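# Pustumby: a planner for two arms that have to share a table

Hi, and thanks for clicking through! I'm Gisela Cáceres, I wrote most of the motion planning side of Pustumby and I look after this page, so if something on it is wrong you can blame me and not Noeline (she did the perception code, and she writes much better docs than I do).

**Current release as of Dec 5, 2018.** Licenses are sold per cell, one cell meaning one controller PC with one or two arms on it.

## What you get

Pustumby is a software package. We don't sell arms and we don't sell tables. You install it on a Linux PC, you tell it which arms you have and where they're bolted, and it plans and runs motions for both of them together. In the box (well, the download):

- the planner, which treats a pair of arms as one machine with one set of joints
- the cloth module, which finds edges, folds and corners on soft things lying on a flat surface
- Puvine, our little desktop tool for drawing up a cell and replaying runs
- Python bindings, and C++ headers if that's your thing

The cloth module used to be a paid extra. We stopped doing that in November, mostly so I could quit explaining the price list on the phone.

## Why we bothered with cloth

Most of our early customers moved boxes. Boxes are lovely! A box has corners, the corners stay put, and if you close a gripper on one side of it the other side is where you left it. Then Mereana Maihi at Mestenside wrote to us asking whether the planner could handle towels, and I said sure, without thinking very hard, and that was most of a year gone.

A towel moves when you touch it. It moves when you *lift your hand off it*. So a plan that was fine when you computed it can be nonsense by the time the second arm arrives, and what you need is a planner that's fast enough to throw the old plan away and make another one without everyone standing around waiting. Ours replans in 40 milliseconds on the PC we recommend, for two six-joint arms and a plain table. More clutter costs you more time, and a slow PC costs you a lot.
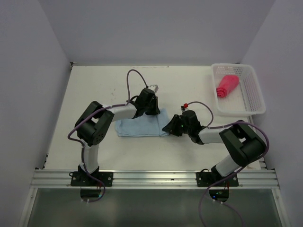
The planner's main job is keeping two arms out of each other's way, and it does that by working out the space each one will sweep through before either of them moves. People tend to picture the grippers bumping (they do bump) but the elbows and forearms are the real nuisance, especially with both bases on the same rail and both arms reaching in toward the middle. With a folded blue towel between them, one gripper hovering over it and the other pointing in at its right edge, there's plenty of cell left over on paper and not much of it you can use. So we let you set a "shared" region in Puvine, drawn right on the tabletop, and inside it the planner slows down and checks against the whole shape of both arms. Outside it you get the quicker check, with simple capsules around each link. You can also mark things as keep-out, and I'd do that for anything with hard sides like the white basket back in the corner there, walls included. Give it a keep-out with the top left open if you want a gripper to be able to go in from above.

## Cables (please read this bit)

I get more mail about cables than about anything else. The planner knows about joints and links. It doesn't know about a loop of cable standing up off a gripper unless you tell it, and a loop like that can be the tallest thing on the arm! In Puvine there's a **Dressing** tab where you attach a soft shape to any link and say how far it's allowed to bend. The default is generous. You can also limit how far a joint may wind in one direction before the planner has to unwind it, and that setting is off until you turn it on. Turn it on.

## Finding the fold

The cloth module wants a depth camera or a calibrated pair of ordinary ones, looking down at the table from somewhere steady. It gives you back an outline, a list of likely edges, and a score for each one saying how sure it is that the edge is a fold and how sure it is that it's an open hem. You pick what to do with that. Our stock routine goes for the highest-scoring edge, and if nothing scores well it asks for another look from a slightly different setting before it moves anything.

Stuff it's good at: plain colors on a plain table, flat or folded once or twice.

Stuff it's bad at: anything white on white, anything see-through, fitted sheets. Wiremu Sheehan keeps sending me recordings of fitted sheets. I have 17 of them now, and I'm working on it, Wiremu.

Cloth in a heap is somewhere in the middle. You'll get an outline and a decent place to grab, but don't trust the edges until it's been spread out.

## Needs

| | Minimum | What I'd buy |
|---|---|---|
| Arms | one, position control | two, with torque readings |
| Memory | 8 GB | 16 GB |
| Control rate | 400 Hz | 1000 Hz |
| Disk for logs | 100 GB | as big as you can stand |

If your arms only do 400 Hz everything still works, the motion just looks a bit less smooth near contact.

## Trying it out

There's a free trial with no time limit that runs in simulation only. It comes with the Yazdani cell (two arms, one table, one bin, named after the street our first office was on) and you can swap in your own arm models once you've had a play. To drive real hardware you need a license key, and for that write to Dalva Caldeira on the sales desk. Tell her which arms and which controller you've got in the first email and she'll get you an answer a good deal quicker.

Upgrading from the last version? Your saved cells will open fine, but the old keep-out boxes come in closed on all sides, so go and reopen the tops of your bins before you run anything.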